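Ticket 484: Right finger lags on teleop, cloth folding task
Project: Joresa
Opened by: Ama Mensah
Assigned to: Ohemaa Ayaaba
Status: Open, waiting on retest

Ama, 9:10
During remote demos of the fold-and-basket task the right finger closes late. I squeeze the hand controller, the left finger moves right away and the right one follows after a delay I can see on the wrist view. It started at episode 238. Episodes before that look fine on replay. Restarted the teleop session twice, no change.

Ohemaa, 9:32
Is it the same with the arm parked and nothing between the fingers? Also send the log for 238 and whichever one you are on now.

Ama, 9:50
Parked in open air it still lags, but less. Logs uploaded for 238 and 253. I stopped recording at 253.

Ohemaa, 10:25
Command timestamps for both fingers match, so the controller side is fine. Position feedback on the right finger is behind by more than 200 ms in 253. In 238 it comes and goes. That points to the finger drive or its cable. Please do the following:
1. Power down the gripper and reseat the right finger connector.
2. Run the Drokell open/close check ten times.
3. If it passes, record one short demo with the usual cloths and stop at the first grasp.

Ama, 11:40
Connector was not fully in. Reseated it. Open/close check passed ten out of ten. Then I ran the short demo. The delay is much smaller but I still had trouble lining up on the yellow cloth. Grab from the wrist view attached.

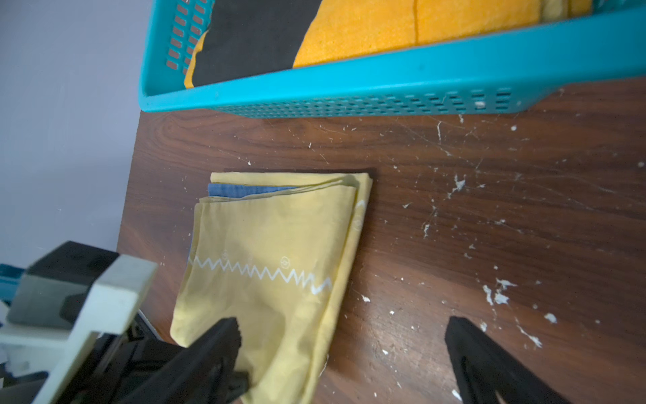 Wrist view, left finger on the yellow cloth, right finger over the table.

Ohemaa, 12:05
Thanks. The wide gap on the right could be the approach and not the drive. Can you try again with the wrist turned to line up with the long side of the cloth, and close slowly? Please wipe the table first too. I don't want those white bits in the finger pads while we are chasing this.

Ama, 12:20
Will do after lunch. Should I keep 238 to 253 in the training set?

Ohemaa, 12:31
No, mark them as held. Replaying them by hand-guiding won't help, the feedback values are what's wrong. We can re-record once the retest is clean. If the lag comes back I'll ask Tenico for a spare cable.

Ama, 12:34
Marked as held. Retest log will go on this ticket.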